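Hurnora County crisis hearing changes, anyone been through the new process?

Local News & Courts > Public Safety

ridgeline_mom
Posting at 6 am before work so sorry if messy. County paper had a short piece on the emergency psych hold rules changing in July. Hearing by video instead of in person, and the family gets a notice by text. Paper gave it four paragraphs. No detail on who can speak at the hearing. My brother was held twice last year under the old rules and both times we found out he was released when he called for a ride. Has anyone here done one of the video ones yet?

tallgrass77
Did one in the spring, Vusia was the pilot site. Hearing lasted 10 minutes. I got to speak but only because I asked the clerk before it started. If you don't ask they go right past you.

ridgeline_mom
Ask how? Phone? There's no number on the notice they showed in the paper.

tallgrass77
Magistrate's office, main line, press 4. Leave the case number off if you don't have it, they can look up by name and birth date. Call early, by noon they stop picking up.

deputy_ret_NC
Retired from the sheriff's side, 20+ years. Video is better and I'll say why. Old way we drove people across the county in cuffs in the back of a patrol car. Someone having the worst day of their life and they ride like a suspect. Half came out of it worse. I don't miss that part of the job at all.

blondal_st_bill
Disagree. A judge can't tell anything off a screen. My neighbor looked calm as you please on camera and was released the same afternoon. Two days later there were six squad cars on Blöndal Street. Everybody lived, thank God, but that was luck and the paper ran it as a "disturbance".

deputy_ret_NC
He could of looked calm in a courtroom too Bill. I saw that plenty.

blondal_st_bill
Maybe. I'd still want a person in the room.

quietcounter
Numbers from the county report if anyone wants them. 2,713 petitions filed last year, 996 went to a full hearing. Of those, 358 ended with a longer commitment. Report doesn't say what happened to the rest after release. No follow up column at all. That bothers me more than the video thing.

I went to the open house they did on it, typed this up on my phone in the parking lot. Main points:
- text notice only goes to ONE contact, whoever is on the petition 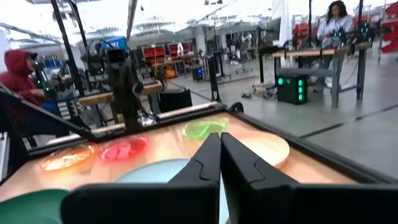 - that contact can be changed but only in writing, at the window
- release notice is supposed to go out 2 hours before, "when practical"
- guns question came up, answer was that's a separate order and a seperate form, different judge

Lady next to me asked who decides "when practical". They said the hospital. Hospital rep wasn't there.

ridgeline_mom
When practical. So never. That's our whole problem in one phrase.

tallgrass77
We got ours 40 min before. Better than nothing, barely. Was enough time to get my kids over to my sister's.

inard_reader
Does the Inard hospital count as county for this? My mom is on that side of the river and the two places never seem to have the same paperwork.

quietcounter
Inard is in, starting July. Same form, but you hand it in at the hospital desk, not the magistrate window. I asked twice bc the first guy wasn't sure.

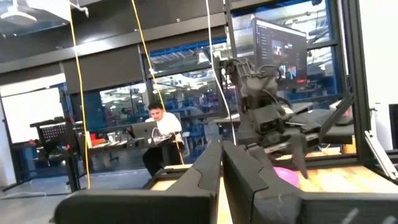 Gripper over the pink ball, monitor behind it

Also the form is two sided, the back has the contact section, a lot of people miss it. Sign both sides or it gets kicked back.

inard_reader
Thank you, would have missed the back.

blondal_st_bill
And who pays for the second hearing if the first one gets it wrong? Same people who live next door, that's who.

mod_northside
Bill, fine to be against it, but keep the neighbor's details out please. I trimmed your other post. Reminder to all, no names and no house numbers. If someone is in danger right now call 911 or 988, don't wait on a reply here.

blondal_st_bill
Didn't use a name. But ok.

ridgeline_mom
Called, pressed 4, got a real person at 8:15. She's mailing the contact form, says you can list a backup in the margin and they "usually" honor it. Will post again when it shows up.

deputy_ret_NC
Make a copy before you turn it in. And get them to stamp the copy.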